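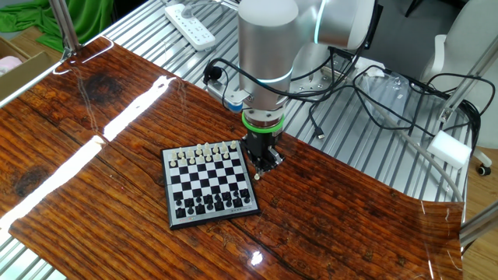
Do I need to take my basal temperature at the same clock time if I work rotating shifts?
Take it at the end of your longest sleep, whatever the clock says, and write the time next to the reading.

Thread: BBT charting on rotating shifts

tamarack_lo
I'm reposting the question because the old thread was locked. I work two weeks of days and then one week of nights. Last cycle was 76 days, so I can't count backward from anything. I use a Skeler two-decimal thermometer, oral, left in for the full 60 seconds even if it beeps early. Day weeks look fine. Night weeks are all over the place, with swings bigger than the shift I'm supposed to be looking for. Is there a correction people apply?

qtip_ledger
There's a rule of thumb that adds or subtracts a fixed amount for every 30 minutes off your usual wake time. I used it for four cycles and dropped it. It assumes your body clock stayed put and only the alarm moved. On nights, both move, and not at the same speed. Record the raw number, mark it as a night reading, and don't adjust.

hollowreed
Disagree in part. If someone is off by an hour on a weekend, the adjustment is fine and it cleaned up my charts. Agree that it falls apart for a full week of nights.

tamarack_lo
Then what do I do with seven marked readings in a row? If the rise happens in that week I miss it.

qtip_ledger
You may miss it on temperature, yes. Run Koltau strips that week, at the same point in your waking day, and keep fluids steady for a couple of hours before. The strip shows the LH surge, which comes before ovulation. The temperature rise comes after. With irregular cycles you can get a surge with no ovulation following it, so one positive strip doesn't settle it either.

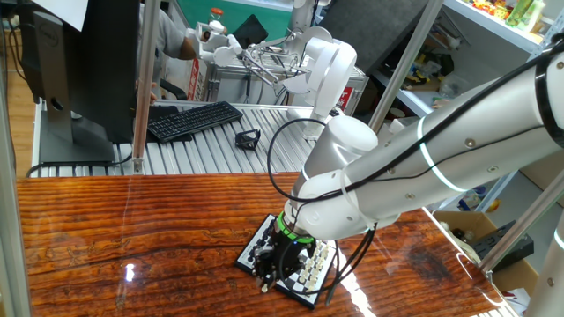

hollowreed
Temperature charts only make sense against their own baseline, and the usual mistake is reading night values against the day-week coverline. Draw two coverlines, one per schedule, and compare each reading with its own. Look at the chessboard in the picture: it sits at an angle to the viewer, and the rows are still straight if you follow the board's own edge. Follow the line of your screen instead and you cross from row to row. Same with the chart – pick the axis that belongs to the readings.

qtip_ledger
Two coverlines from seven points each is thin. I wouldn't trust the night one until there are three or four night weeks behind it.

hollowreed
Fair. It's still better than one line drawn through both.

pennywort5
Does the Bühler app allow two lines? Mine only draws the one and smooths everything.

tamarack_lo
It doesn't, at least in the version I have. You can exclude readings and that's all. I've gone back to a spreadsheet, with columns for date, wake time, hours slept, temp and shift code.

pennywort5
Also, a 76-day cycle would make me want bloodwork before more charting. Bralldale did thyroid and prolactin on me at the first visit, and all they told me to take in the meantime was 400 micrograms of folic acid.

qtip_ledger
Seconded. A chart won't tell you why a cycle is long. Bring the spreadsheet with you though, raw readings included.

tamarack_lo
Appointment is booked for March, on the cancellation list before that. Will keep the night weeks marked and unadjusted, and post the two-line version once I have enough points.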